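# About the Notamer Group

Notamer is a small robotics research group in Dridonville. We work on how robot arms learn to sort, stack and put away objects, and on how to tell whether what they learned in simulation is worth anything once it leaves the computer. Skerico, an automation firm in the same town, pays for part of the work and lends us bench space. The rest comes from research grants and a bit of teaching.

There are five of us. Most weeks we're all in the same room.

## What we work on

Our main project is called Kiều. It is a training method for pick-and-place tasks in which the instruction leaves something out. A typical instruction is "put each cube on the block of its own colour". That's easy enough to follow until a cube turns up with no block to match it, or a cube is already sitting on a block when the arm starts. A policy trained only on tidy layouts tends to do something confident and wrong in both cases.

Kiều deals with this in the way it builds its training set. We don't draw every layout at random. We start from a layout the current policy handles well, change one thing about it, and keep the changed version if the policy's behaviour shifts. The change might be a block's height, the position of a cube near an edge, or a colour that no longer has a partner. Layouts that make no difference are thrown out. The set stays small, and the person labelling it only looks at cases where a label is useful.

All of this is done in simulation first. Our standard test table has one arm, a few large blocks and a handful of small cubes. The blocks vary in height and footprint, so the arm can't get by with a single release height.

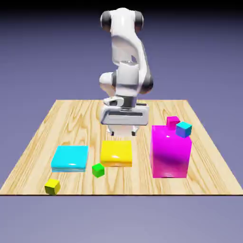 *A Kiều test layout in simulation. The green cube has no large block in its colour.*

For an unmatched cube, the behaviour we want is to leave it alone and report it. We settled on that after a long argument in the group. The other option was a "spare" zone at the side of the table, which we dropped when we found the policy was using it for anything hard to grasp.

## What we've found

In our last full round we ran 2,000 simulated layouts with the arm trained by Kiều and the same 2,000 with a baseline trained on random layouts. On matched cubes the two were close, and we wouldn't claim a difference. On unmatched cubes the baseline placed the cube on some block or other in 61 per cent of trials. The Kiều policy did it in seven per cent.

Those are simulation figures. Work on the physical bench is behind where we wanted it to be. Two problems keep coming back: colour reads differently under the workshop lights, and cubes placed near the edge of a tall block tip more readily than the simulator says they should. We have raised the friction range used in training, which helped with the second. The first is still open.

We publish the failures along with the scores. Each release of the test layouts comes with the trials that went wrong, sorted by what went wrong with them, and anyone can ask for the set.

## Who we are

**Živko Vidmar** started the group and still writes a good share of the simulator code. His background is in machine tool control.

**Vy Trịnh** leads Kiều. The method of changing one thing at a time was hers, and she decides what goes into each release.

**Tín Ngô** runs the physical bench, including calibration, repairs and the colour problem mentioned above.

**Guadalupe Huerta** handles evaluation. She keeps the test layouts separate from the training team until a round is finished, and she has the final say on how a trial is scored.

**Duyên Lâm** is our research student. She is looking at how the arm should word its report when it leaves a cube behind – who reads it, and how much they need to know.

## Working with us

We take on one student placement at a time. The next one begins in April, and applications close on Sun 9 February. You should be comfortable programming and willing to spend some of your time watching trials and labelling them. Prior work with robot arms is useful but we don't require it.

Visits to the bench can be organised through Tín. For the test layouts, write to Guadalupe and say which release you're after. Companies with a sorting or placement problem should contact Živko – a short note about the objects and the table they sit on is enough to start with.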